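Sim arm drops thin rod partway through transfer, no fault reported

Posted in Simulation and Grasping

Mariama Mensah
Tabletop task in Tuvetti, parallel gripper, controller from the Roman package. The arm has to pick up a thin hooked rod and lay it on a bundled cloth at the other end of the table. Out of 2,082 episodes, 41 end with the rod slipping out of the fingers during the lateral move. Grip force reads normal until contact is lost and the safety monitor never trips. Raising friction on the finger pads made no difference. The start state is below. What should I check next?

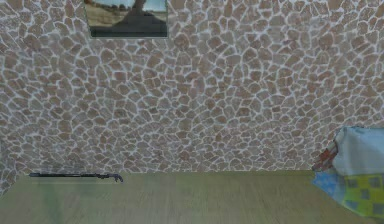
Start state: rod at left, cloth at right.

plosance_dev
Check the collision mesh on the rod. If it was imported as a single convex hull, the hook gets filled in and the fingers can close on geometry that isn't drawn. Turn on the collision overlay and compare. Use convex decomposition, then drop the physics timestep from 20 ms to 5 ms and rerun the failed seeds only.

As for the monitor, the default one watches force limits. Loss of grasp needs its own check: finger gap below the rod diameter while the state is "holding" should stop the arm. Add that before anything goes to hardware.

skurance
had the same thing, reinstalled and it went away. don't know which version

Mariama Mensah
It was a single hull. Decomposed it and rerunning the 41 seeds now. Gap check added.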